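Teaching a Two-Arm Framing Task by Hand
Project report, Havlíček lab course, group Cevivar
2024-09-09

3. Demonstration method

The policy is trained only on human demonstrations. We first tried remote control of the two arms from a pair of joysticks, but operators struggled to coordinate both sides and a single episode often ran past 30 seconds. From May on, all data was recorded with hand-held grippers, one per hand, and the motion was transferred to the arms afterward with the Vatatard retargeting script.

The object is a small wooden picture frame, handled over a white work surface. It was chosen for its rigid edges and because neither side can be gripped without affecting the other – a slip on the left shows up at once as rotation on the right. 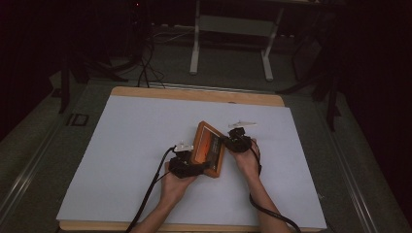

Views from the head camera (first) and from a gripper camera (second). 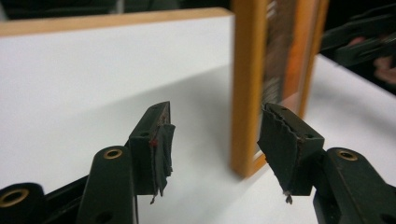 Each episode starts with both grippers open and ends when they are released. Operators were told to approach both edges at the same speed and to pause briefly before closing. Episodes with a dropped object were kept but labeled, and are excluded from the training set used in section 4.

We recorded 400 episodes in the Flurkgate room. After removing drops and tracking failures, 215 remained. Tracking was the larger problem: the pose estimate drifted whenever one gripper passed behind the other, and the retargeted arms then closed up to 12 mm off the edge. A short calibration move at the start of each session reduced the drift but did not remove it. Time offset between the two gripper streams was corrected offline by matching the closing events.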